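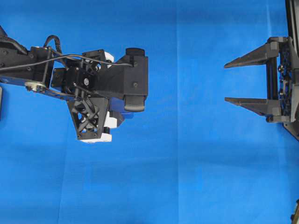 Home | Rooms | Fabric | Contact

Blue Cloth, Two Ways
Posted by Kenna MacAulay

Brina told us 80 feet of their backdrop cloth would hang flat and read as one even color. I have my doubts. I've bought "seamless" before, and I steamed that one for nearly 7 hours.

Saturated blue, a bit mottled, with a faint line right of center where two panels meet. Creases lower down. Craig Shearer calls this texture. I call it creases.

Now try matching it with anything.

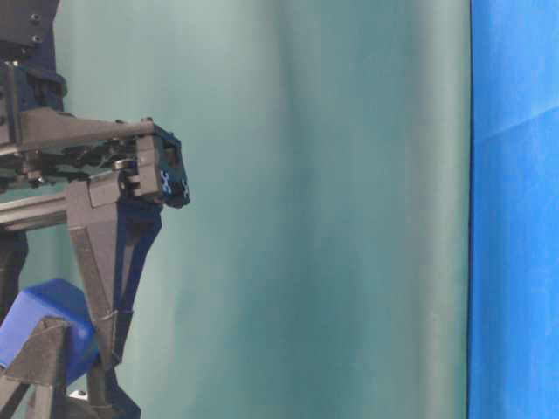 Pale teal next to the vivid blue. Struan likes the pair; I'm not sold, and I'd want to see both under other lights before paying for more. The reorder can wait until June.

Recent galleries
Curtains at Tronddale
Morkum shelving, second try
Iyer table covers

We use cookies. Accept | Settings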